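Bench Support Technician, Sample Preparation
Kedari Laboratory Services — Sivamport site
Reference: 631
Posted: 18/12/2024

Kedari is hiring a bench support technician for the sample preparation room at Sivamport. The post is full time and permanent, with a start date in February. The technician reports to the room supervisor, Eifion Bevan.

Background

The sample preparation room receives capped tubes from three client groups, sorts them into racks, and passes the racks to the analysis rooms on the floor above. The archive currently holds 3952 tubes. Most of the daily work is racking, labeling, checking positions against the run sheet, and keeping the benches stocked. No analysis is carried out in this room.

Duties

Place capped tubes in the rack wells listed on the run sheet. Partly filled racks are normal. Tubes are not moved together to close gaps, as the position of each tube is its record.

Check each rack against the sheet before it leaves the bench, and sign for it. A second person signs for any rack with a correction.

Set out pipette tip boxes, trays and tube racks at the start of each shift. Replace tip boxes when they run low and log the lot number.

Wipe down trays and racks between batches using the supplied cleaner. Cracked trays are discarded.

Report damaged caps, unreadable labels and missing tubes to the supervisor before the rack is released.
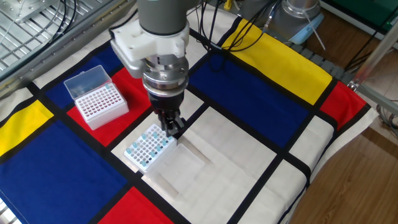 Bench layout is set by the supervisor and changes with the batch. The technician is expected to follow the current layout sheet and return items to their marked storage after use. Lids on tip boxes are closed at the end of every shift. Spare racks and trays are kept in room 119, and the technician is responsible for the weekly stock count there.

Required

High school diploma or equivalent.

Six months of work in a laboratory, pharmacy, stockroom or similar setting where written procedures are followed.

Able to read small printed labels, with correction if needed, and to tell cap colors apart.

Able to stand for up to 2 hours at a time.

Accurate record keeping, on paper and on screen.

Preferred

Experience with single-channel and multichannel pipettes. Training is given to applicants who have not used them.

Familiarity with the Beddoe stock system or any comparable inventory software.

Hours and conditions

The post is 40 hours per week on a fixed early shift, with a paid meal break. Overtime is occasional and agreed in advance. Gloves, lab coat and eye protection are supplied and must be worn at the bench. Pay is set by the Kedari technician scale and depends on experience — the scale is sent to all applicants invited to interview.

The first four weeks are a training period. New staff work alongside a signed-off technician and do not release racks on their own signature until the bench check has been passed. The bench check can be repeated once.

How to apply

Send a resume and a one-page cover letter to Myfanwy Griffiths, Staffing Office, Kedari Laboratory Services, Sivamport. Quote the reference number on both. The letter should describe one task in which the applicant followed a written procedure and had to record an error.

Interviews are held on site and include a short racking exercise with empty tubes. Applicants who need an adjustment to the exercise should say so in the cover letter. References are requested after interview only.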